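The Basket Table: What We Learned About Wicker Trays This Summer

By Kanini Muli

Many of you have asked me why the small basket table at Lokow has become such a popular corner, and what you must do when you borrow a tray for your own group. I promised Aurelio Ledesma that I will write it down in one place, so he does not have to explain it by the door every week. Please forgive me if it is a bit long. I like baskets very much.

First a few words about where the trays come from. In spring we had only plastic boxes for the sorting games and the color games. They were practical, but the lids got lost and the corners cracked, and the noise when a child dropped a block into one of them was terrible. Ottó Erdős found a seller in Tonesholm who was closing her shop and wanted to give her last wicker trays to somebody who would use them. He went there with his brother's car and came back with more than we had asked for. A few had broken rims and we could not save them. The rest we washed, dried and sorted by shape, and they are now on the lower shelf next to the games.

The long shallow ones are the best for table work. A child can see what is inside without standing up, and a short arm can reach to the bottom. The deep round ones look beautiful, but small things disappear in them and then the child turns the whole basket over. We now keep the deep ones only for scarves and soft balls.
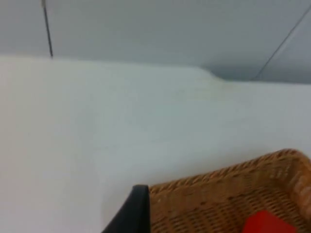 For the games with blocks we have learned to put in very little at the beginning. When I started, I filled the tray to the rim, as I thought that a full basket looks generous. The children took everything out in one minute and the rest of the time they were building walls. It was nice building, but it was not the game. Now I begin with one piece, and I wait. When the child has taken it, looked at it and put it back two or three times, I bring a second piece. Eliseo Mendoza does it in another way, he puts the pieces on the table and leaves the basket empty, and asks the children to fill it. Both ways are good. If your group is new, I would start with his way, it is calmer.

The table itself should be a plain one. We tried with the flowered cloth from the tea corner and the smaller children were picking at the flowers instead of the pieces. A white table is good for the color games. If you have a dark table at your place, a clean sheet folded twice does the same work, only fasten it under the edge with clips, or it will slide.

Now about cleaning, which is the question I receive most. Wicker does not like to stand in water. Please do not put a tray in the sink, and please never in the dishwasher (this has happened once, and I will not say in which group). Do it like this:

Turn the tray upside down and knock on the bottom with your flat hand, over a newspaper.
Go over the weave with a soft dry brush, following the strands and not across them.
If there is something sticky, use a cloth that you have wrung out very well, with one drop of dish soap.
Wipe again with a clean damp cloth.
Leave it to dry on its side, with air from both directions, until the next day.

Do not put it on the radiator. It dries faster there, but the strands become stiff and then they break at the corners, where they are bent the most. I have repaired three corners this summer and I would be happy not to repair a fourth one before Christmas.

For dust deep in the weave, Nicanor Nava uses an old makeup brush, the wide kind. I did not believe in it but I have tried, and it is much better than the brush from the kitchen. If somebody has such a brush at home and does not need it, please leave it in the box under the coat hooks.

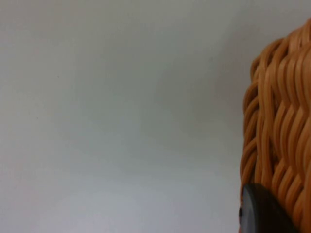 Lokow Play and Toy Library / Basket and Games Team

Before a tray goes out we check the outside of it with our hands. This is really the only good method. The eye sees a nice pattern, and the fingers find the one strand that has come loose and can scratch. Hold the tray in front of you and move your palm slowly along the side, first in one direction and then back. Then do the same along the rim, inside and outside, and do not forget the underside. If you feel a sharp end, cut it with the small pliers so that it sits between two other strands. If you cut it too long it will catch a sleeve, and if you cut it too short the weave will begin to open, so take your time.

A loose strand in the rim is more serious than one in the side, as the rim is what the children hold. Such a tray must go to the repair pile, even if it looks fine. Tie a piece of yarn on the place where you felt it. I spent one whole evening in September looking for a sharp place which somebody had marked only with the words "sharp somewhere", and I found it when I had already put on my coat.

How to borrow

You can borrow up to two trays at a time, for three weeks. Write your name, your group and the shape of the tray in the green notebook. If you take pieces together with the tray, write also which pieces. The loan is free for all members. For groups outside Lokow we ask that you speak with Aurelio first, so that we do not promise the same tray twice. The friends in Bendach have asked to have a set for their autumn afternoons, and they will get it from the Lozano room and not from our shelf, so nobody here will be missing anything.

When you bring the tray back, please bring it back dry and empty. We have found raisins, a hair clip, and one time a house key which was waiting for its owner for a month.

Three games that work well

In and out. For the youngest ones. One tray, one piece. You put it in, the child takes it out. Say the words clearly each time, "in" and "out", and do not add other words. In our bilingual group we say it first in one language for the whole game, and the next time in the other one. To mix them in the same game made the children quiet.

Same color. You need two shapes in the same color and something in another color. Put one shape in the tray and the other ones on the table, and ask what belongs together with the one in the tray. Some children answer with the color and others will look for the same shape, and you should accept both. Ask them to tell you why. I had a long and very serious discussion with a boy of four who said that the two things belonged together because they were both his.

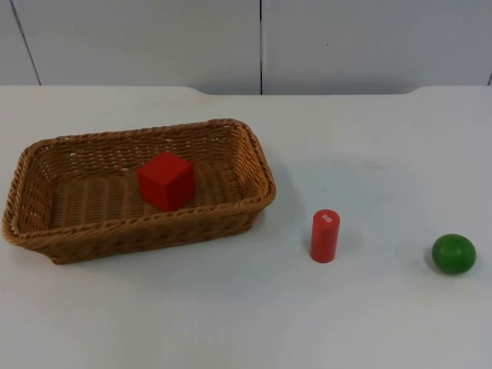 Shop. This one is for the older children, from five years. The tray is the shopping basket and the table is the shop. One child sells and the other one buys. We use fruit and plain wooden shapes together, and the children decide themselves what the shapes are. Last week a block was cheese in the morning and soap after lunch. It is good to leave a lot of free space on the table, so the seller can move the goods and show them. With too many things in the shop, the buyer cannot decide and the line becomes long, and then there is pushing.

If you play shop with more than four children, take a second tray, so there is always one customer who is preparing and one who is paying. For money we use buttons. Please count on it that some of the buttons will travel home in pockets.

What we need

We would like to have more single pieces with a clear color and no printing on them. Cylinders and balls are the ones we miss the most, of cubes we have enough. Play fruit is also welcome, if it can be washed and does not have a stem that comes off. Everything must be too big to fit in a small mouth. If you are in doubt, bring it and we will look at it together.

We also need one more person for the checking of trays on the last Thursday of the month. It takes an hour, you can sit down, and there is coffee. You do not need to know anything about weaving before. Ottó will show you the pliers.

If your own tray at home needs a new rim, I can show you how I do it, but I cannot take it home and do it for you, as I already have five of them on my kitchen chairs. Come by the basket table in the afternoon and ask for me, or leave a note in the green notebook with your phone number. Please write the numbers clearly. Last time I called a dentist.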